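Vale a pena comprar um segundo par de pinças manuais Grotia para as tarefas com tecido? O orçamento fecha em dezembro. 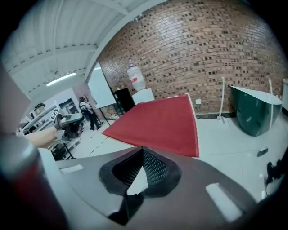
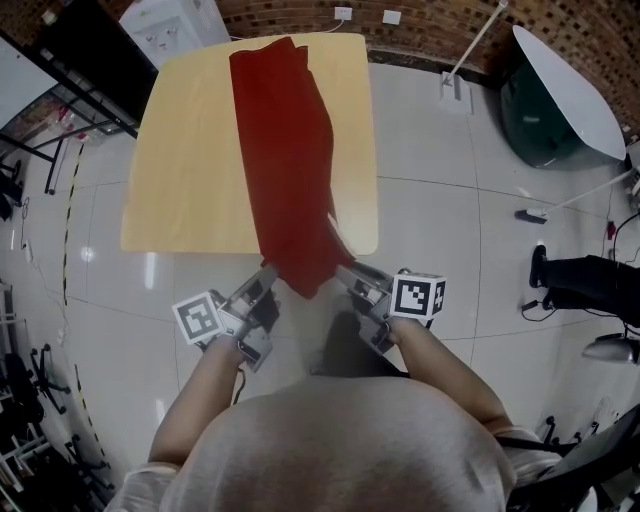
Pano vermelho sobre a mesa, com as pinças de mão.

driditz_lab
Eu não comprava já. O catálogo promete 50 demonstrações por hora; nós, com pano, ficámos em 17. Peçam à Mesarlow um par emprestado e cronometrem vocês.

oakley8
Compra, poupa-se sempre.

tecidos_e_fios
Poupa-se onde? Conta 2 pessoas por par, mais cabos e marcadores de reserva. Pede o preço das peças por escrito.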